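**Workshop bench: small enclosure assembly**

Members who use the electronics bench at Villalba are asked to note the revised arrangements for enclosure work, which take effect in February. The bench is provided for the assembly, repair and inspection of small control units, and demand for it has grown since the Tindusier project moved into its second stage. The project requires 66 units in all, of which 15 have been completed and passed to Skurker for checking.

Each unit consists of a grey plastic box with a screw at each corner of the lid, together with two small green circuit boards. Members should set out the box and both boards on the table before taking up the screwdriver. The boards should lie flat and apart from one another, and should be handled by their edges.
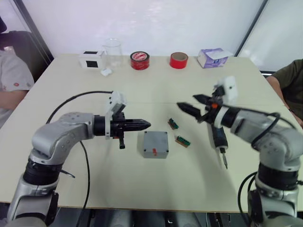 Boards that have been dropped, or whose connectors are bent, must be placed in the returns tray with a short note of the fault. They should not be straightened at the bench. Replacement boards are ordered through Zesex and normally arrive within the week.

The electric screwdriver is to be used on its lowest setting for all plastic enclosures. Several lids were returned last term with split corners, and in each case the screws had been driven too hard. Members are asked to start every screw by hand, to bring all four down lightly, and only then to tighten them, working from one corner to the corner opposite. A lid that does not sit level should be taken off and the boards looked at again.

Work may be left on the table over the lunch period. At the end of the day the boxes and boards should be returned to the numbered drawers, and the screwdriver to its charger.

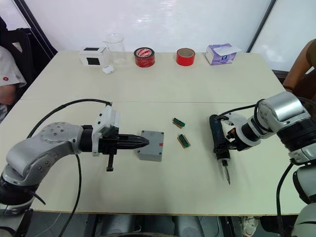

**Supplies and bookings**

A further 200 lid screws have been received and are held in the stores cupboard. Members taking more than one packet should sign the sheet inside the door.

The bench may be booked in half-day periods through the workshop office. Bookings for the Tindusier units will have priority until the remaining boxes are finished, and other members may use the smaller bench by the stores in the meantime. Questions about the wiring drawings should be sent to Skurker.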